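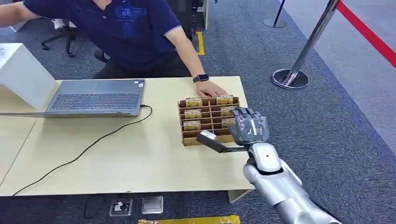

Chapter 8. The Demonstration as a Source of Data

8.1 What a visitor sees

An open day puts a robot in front of people who did not write its program. At Lastitz, the arm worked at a desk beside a divided cardboard tray of gold packets, with a handheld tool in its fingers and an operator seated opposite. A red barrier hung from a post in the background, off to the right - a common layout for short runs.

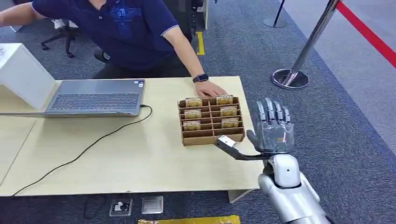
Gebhard Zwahlen objects that a visit shows too few cycles: 74 runs in July told his group less than 1,000 logged at night. Section 8.4 returns to his point.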